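Drying Times of Lime Plaster on Three Backings
Group report, Building Materials module
Delali Sarpong, Kaiwen Ye, Sakda Onsri
Submitted Monday, May 25, 2026

1. Background

Lime plaster hardens in two stages. Water leaves the mix first, and the surface then takes up carbon dioxide over a much longer period. The first stage sets the working programme on site, as a second coat applied too early is likely to crack. Published guidance gives wide ranges for the interval between coats and seldom separates them by backing. Our supervisor, Wenceslao Rosales, suggested that we measure water loss on the three backings found in the older terraces at Kernosham: soft brick, sawn lath and wood-fibre board.

2. Method

Panels were made up on each backing and fitted into identical trays. One batch of plaster was used throughout, mixed from lime putty and washed sand supplied by Nudden. The brick panels were wetted the evening before plastering and again an hour before. The lath and board panels were misted once. A single coat was applied by the same person to a depth set by timber guides, which were then removed.

The panels stood upright on racks in the ground-floor store at Lindport. Heating was switched off and the door kept closed between readings. Each panel was weighed every morning for 30 days. Weight loss was taken as water loss. The small gain from carbon dioxide uptake was ignored, which means that the later figures slightly understate drying.

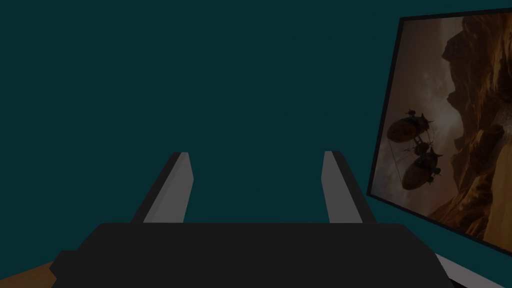
The heaviest panel weighed 1271 g more after plastering than before. This was a brick panel, and part of the gain is water drawn into the brick from the coat. A panel was called ready for a second coat when its daily loss fell below 2 g on consecutive readings and a thumbnail left no mark.

3. Results

The lath panels reached the ready point first and the brick panels last. Wood-fibre board fell between them but was closer to lath. Brick lost water slowly at the start and then at a steady rate, consistent with the backing acting as a store. One board panel was left out of the results after its coat came away at a corner.

Fine cracks appeared on the lath panels only, mostly running along the line of the laths. We did not measure their width.

4. Discussion

The order of the results agrees with the site notes lent to us by Teodoro Cortés, although his walls were plastered in August and dried faster than ours. Wetting is the main weakness in the comparison. Brick received more water than the other backings, following normal practice, so the effect of the backing cannot be fully separated from the effect of the wetting. A dry brick control should have been included.

Air movement was not recorded. Panels on the top rack may have dried sooner than those near the floor, and their positions were not changed during the test.

5. Further work

The brick panels have been kept and will be weighed again at day 42.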